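Research > Working Papers > Robots and Equipment Planning
04/01/2023
By the Echeverri planning group, Prellisholm
Print this page | E-mail this page

4. What We Bought, and What We Should Have Bought First

I'll admit that when I started the budget for the laundry station I did it backwards. I priced the arms, priced the grippers, and left one line at the bottom that said "appliance, misc." (Please don't do this!) The arms were the easy part. Velthorpe sent us a quote, we argued over the service plan for a while, and it got signed in December. The appliance line is the one that kept coming back to bite me.

A front loader takes up a lot more room than its spec sheet lets on, at least once you want two grippers working in front of it. The door has to swing all the way open, the basket has to sit somewhere both sides can reach, and the arms still need space to come in low. I ended up putting 42 inches of clear floor in front of the machine into the plan, and I'd fight for every one of them if I had to do it again. Figure 7 gives a fair idea of how the space gets used up.

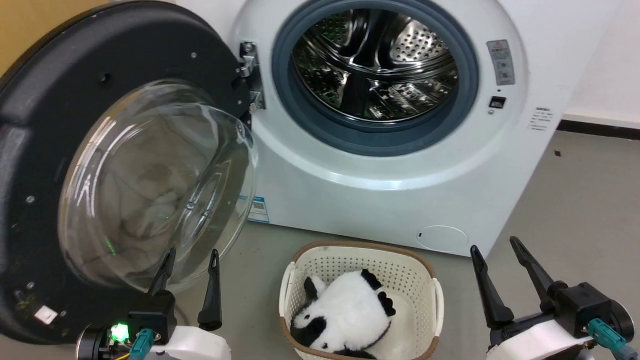 Figure 7. Laundry station with the washer door open, basket and plush panda on the floor in front, and both grippers in view.

Then there's the stuff you load. We had a long back-and-forth over whether to buy a proper set of test garments, and I went with a mix of clothes and soft toys, mostly on cost. A plush toy is cheap, it's bulky, and it doesn't fold itself into a new shape every time you put it down, so it makes a nice first object for basket-to-drum work. Our whole soft goods line came to 26 items, and I set aside money to replace the lot once a year.
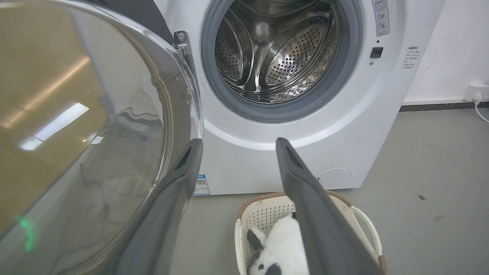 Fingers were the other thing I got wrong. I'd planned for one spare set per gripper and treated them like furniture, something you buy and forget. The Gristley price list has them down as a wear part, and now so do we, with 2 spare sets per gripper and a small yearly amount for more. I also moved cables out of "misc." and gave them their own line, which felt silly for a week and then didn't.

If you're planning something similar, I'd pick the washer before you settle on where the arms get mounted. Door swing, the height of the opening, how deep the drum goes: all of that feeds into reach, and reach decides which arm you can get away with buying. We did it the other way around and paid for a second mounting plate. The full cost table is in the next section, with the plate on its own row.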